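Une matinée portes ouvertes chez Niltico, ou comment j'ai regardé du pain pendant deux heures

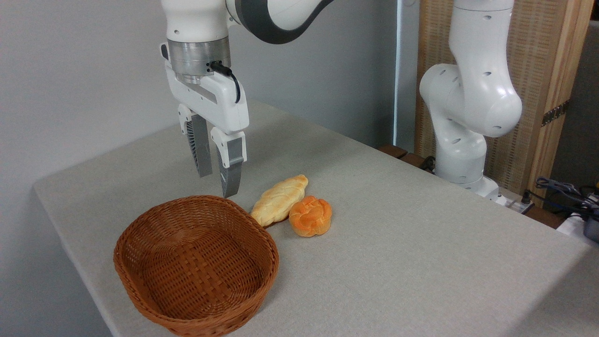 La pince au-dessus de la corbeille, avec la tresse et la petite brioche orange juste à côté.

Je vous avais promis de raconter ma visite chez Niltico, et comme d'habitude j'ai laissé traîner (les lecteurs de longue date ne s'étonneront plus, je crois). C'était en octobre, un matin de brouillard épais, et j'ai bien failli faire demi-tour au rond-point parce que l'entrée de l'atelier est cachée derrière un marchand de carrelage. Une flèche en carton scotchée sur un poteau m'a sauvée !

Je m'attendais à un hangar bruyant, avec des grillages et des gyrophares. En fait on entre dans une grande pièce calme, presque un salon, où l'on vous met d'office un café dans la main. Nous étions un petit groupe assez mélangé : des étudiants, deux messieurs de la boulangerie industrielle qui prenaient des notes très sérieuses, une maman avec son fils de sept ans, et moi, qui n'y connais pas grand-chose mais qui pose des questions à tout le monde.

C'est Minttu Turunen qui menait la démonstration. Elle parle vite, avec les mains, et elle a le don de vous faire croire que vous auriez compris tout seul. L'exercice du jour tenait en une phrase : mettre le pain dans la corbeille. Du pain factice, je précise, car mon mari m'a demandé le soir si j'en avais rapporté. Une longue tresse dorée et une petite brioche ronde, d'un orange vraiment très orange, avec le dessus en forme de fleur. Et une jolie corbeille ovale en osier brun-roux, comme celle que ma grand-mère sortait le dimanche.

Vu comme ça, on se dit qu'un enfant le ferait les yeux fermés. Eh bien j'ai passé deux heures à retenir mon souffle ! La tresse, par exemple, est posée en biais, et il faut choisir par où la prendre : trop près du bout, elle bascule et vient taper contre le bord du panier. La brioche pose un autre problème, parce qu'elle touche presque la tresse et qu'il faut glisser un doigt entre les deux sans tout bousculer. Au premier essai, elle a roulé tranquillement dans l'autre sens et le petit garçon a éclaté de rire. Minttu aussi, d'ailleurs.

Ce qui m'a le plus fascinée, ce sont les doigts de la pince. De loin on les croirait tout bêtes, mais quand on se penche on voit de fines stries à l'intérieur, et l'autre doigt a l'air d'une nageoire. Till Görtz, le collègue de Minttu, m'a laissé toucher une paire de rechange qui traînait dans un tiroir : c'est souple, ça cède sous le pouce et ça revient. Il m'a expliqué qu'ils en ont essayé beaucoup avant de s'arrêter sur celle-là, et que la forme leur était venue d'un projet précédent, nommé Hiduvier, dont il garde visiblement un souvenir mitigé.

J'ai demandé combien de fois il fallait recommencer l'exercice. Pour le pain, ils en étaient à 538 essais enregistrés, et ils visaient 800 avant de passer à autre chose. Un des messieurs de la boulangerie a levé le nez de son carnet et a dit que chez lui une corbeille, c'est 50 secondes d'apprentissage pour un saisonnier. Il n'était pas moqueur du tout, je crois qu'il réfléchissait à voix haute. Till lui a répondu que les saisonniers arrivent déjà avec vingt ans d'entraînement à attraper des choses, et ils sont partis tous les deux dans une discussion sur les croûtes, la farine et les miettes dont je n'ai suivi que la moitié.

Après la pause (excellents biscuits à la cannelle, il faut le dire), on a pu proposer des variantes. Tourner la corbeille, écarter les deux pains, mettre la brioche devant. J'ai demandé qu'on pousse la brioche tout contre l'osier, un peu par malice je l'avoue. La pince est descendue, s'est arrêtée, est remontée, puis elle est revenue par l'autre côté. J'ai applaudi toute seule, et je n'ai même pas eu honte.

Il y aura une autre matinée de ce genre le vendredi 8 décembre, cette fois avec de la vaisselle. On s'inscrit à l'accueil ou par téléphone, et les enfants sont les bienvenus. Si vous venez en voiture, garez-vous derrière le marchand de carrelage et pas devant, il n'aime pas ça. Moi j'y serai sûrement, et j'emmène mon mari, qui prétend que les robots ne l'intéressent pas mais qui m'a quand même redemandé trois fois comment s'était terminée l'histoire de la brioche.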